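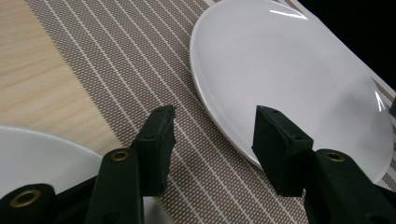 Homel Supper Club — Minutes of the Planning Meeting

August 4, 2026

Chair: Birthe Hjaltested
Minutes: Oluf Norðdahl
Apologies: Briem street group (sent notes by email)

1. Last meeting

Minutes approved with one fix. The soup at the spring supper was barley, and I had written lentil. Sorry to the barley soup makers, it was wonderful!

2. Money

Balance stands at 1,553. The spring supper brought in 797 after food and hall rent, our best result so far, and there was a round of applause for the kitchen team. Birthe would like to keep ticket prices where they are for fall. Agreed.

3. October supper

Long and very happy discussion. The theme will be harvest food, with everything we can get from the growers out at Belten. Squash, leeks and late apples are a sure thing. Plums depend on the weather, so the dessert stays open until September.

The Briem group asked in their email for a second main dish without meat, and everyone liked that. Two ideas so far: a baked squash with grains, or the mushroom pie from two years ago that people still bring up. We will cook both at the tasting and pick one there.

Seating: 8 to a table worked so well in spring that we are doing it again. People talked to neighbors they had never met, and several stayed until the lights went off. Mixed seating by drawn cards, with an opt-out for families with small children.

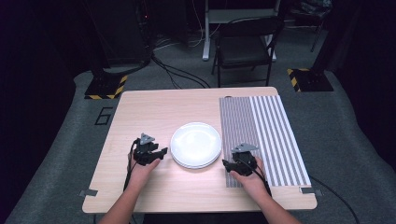
Serving will be family style again, big dishes passed down the table, and bread already out when people sit down. Oluf asked for more serving spoons, as we ran short last time — Birthe has a box of them in her attic and will bring it down.

4. Music

Cadulari have said yes! They will play 3 short sets, with the first one starting while people are still coming in. They need one power outlet and a corner out of the draft. No fee, but we are feeding them properly.

5. Recipe booklet

Going well. We have soups and breads, and we badly want more cakes. Handwritten recipes are fine, Oluf will type them up. Please write down oven temperatures, as "hot" has come up a lot.

6. Any other business

The hall would like the back door kept shut during cooking. Noted.

Someone suggested a winter pancake morning. Lots of interest, on the list for next time.

Actions
Birthe: spoons, confirm hall for October, call Belten about apples
Oluf: booklet typing, reply to Briem, outlet for the band
All: cake recipes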